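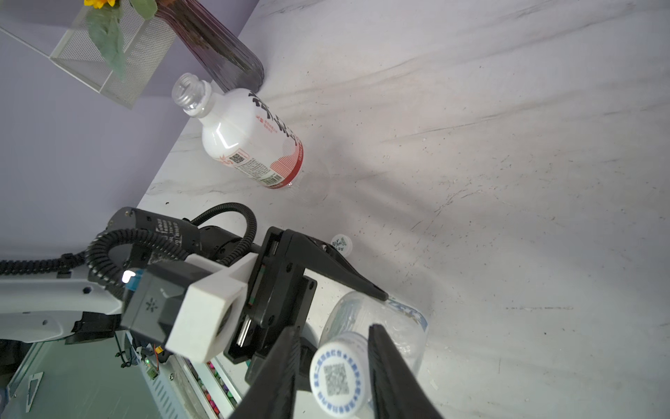 Wie alt ist eigentlich dein Nachname? Ich meine nicht dich, ich meine wirklich nur den Namen! Dein Vorname ist so alt wie du, den hat sich jemand für dich ausgesucht. Aber der Nachname war schon da, bevor du überhaupt geplant warst, und oft auch schon vor Oma und Opa und deren Oma und Opa. Heute bekommt fast alles gleich ein Etikett oder einen Aufdruck. Sogar auf dem weißen Schraubdeckel einer Wasserflasche ist Platz für einen QR-Code, mit winzigen blauen Zeichen ringsherum. Menschen haben so etwas zum Glück nicht auf der Stirn, wir haben Namen. Und ganz früher reichte dafür ein einziger.

Warum ein Name irgendwann zu wenig war

Stell dir ein Dorf im Mittelalter vor. Ich nenne meins Negi, weil ich den Klang mag. In Negi wohnen nur ein paar Familien, und wenn jemand »Hans!« ruft, dann kommt eben Hans. Jetzt wächst das Dorf. Es werden 200 Leute, und auf einmal drehen sich beim Rufen ganz viele Köpfe um (kennst du vielleicht aus deiner Klasse, wenn da zwei Emmas sitzen). Also haben die Leute angefangen, etwas dazuzusagen. Der Hans, der die Mühle hat. Der Hans mit den lockigen Haaren. Der Hans vom Bach. Zuerst waren das nur Beinamen, die konnten sich im Lauf eines Lebens noch ändern. Später erbten die Kinder sie einfach mit, auch wenn der kleine Müller nie im Leben einen Mehlsack geschleppt hat.

Vier Schubladen für Namen

Wenn ich einem Nachnamen auf die Spur kommen will, probiere ich vier Schubladen durch.

In der ersten liegen die Berufe: Schmidt, Weber, Fischer, Schneider. Manche Berufe gibt es kaum noch. Ein Wagner hat früher Wagen und Räder gebaut, und ein Böttcher machte Fässer.

In der zweiten liegt, wie jemand war oder aussah. Klein, Lang, Kraus, Schwarz. Da waren die Nachbarn nicht immer nett, fürchte ich.

In der dritten liegen die Orte. Wer am Bach wohnte, hieß vielleicht Bachmann, und wer aus Bayern zugezogen war, wurde zum Bayer.

Und in der vierten liegen die Vornamen von Vätern. Peters, Petersen, Hansen: Das -sen am Ende heißt einfach Sohn. Im Norden findest du davon ganz viele!

Und bei mir?

Ich heiße Ifigeneia Sotiropoulos, und ja, ich muss das am Telefon jedes Mal buchstabieren. Mein Nachname kommt aus Griechenland und gehört in die vierte Schublade. Das -opoulos am Ende bedeutet so viel wie »Kind von« oder »Nachkomme von«, und vorne steckt der Vorname Sotirios drin. Irgendwann muss es also einen Sotirios gegeben haben, mit dem alles losging. Leider weiß ich nicht, wann er gelebt hat. In meinem Stammbaum komme ich im Moment nur bis zu meinem Urgroßvater, danach wird es neblig.

Geh selbst auf Spurensuche

Nimm dir ein großes Blatt und schreib deinen Namen ganz nach unten. Darüber kommen deine Eltern, darüber die Großeltern und so weiter. Frag bei jedem: Wie hast du als Kind geheißen? Viele haben bei der Hochzeit nämlich ihren Namen gewechselt. Schreib auch komische Schreibweisen auf. Meier, Maier, Mayer und Meyer klingen alle gleich, und früher schrieb der Pfarrer oft so, wie er es gerade hörte.

Nicht jede Familie passt auf so ein Blatt, das ist völlig in Ordnung. Stiefeltern, Pflegeeltern, zwei Mamas: Mal einfach so viele Äste, wie du brauchst.

Ich habe im Juli mit meinem Blatt angefangen und bin inzwischen bei 12 verschiedenen Nachnamen. Einen davon kann ich in keine Schublade stecken, an dem knoble ich noch.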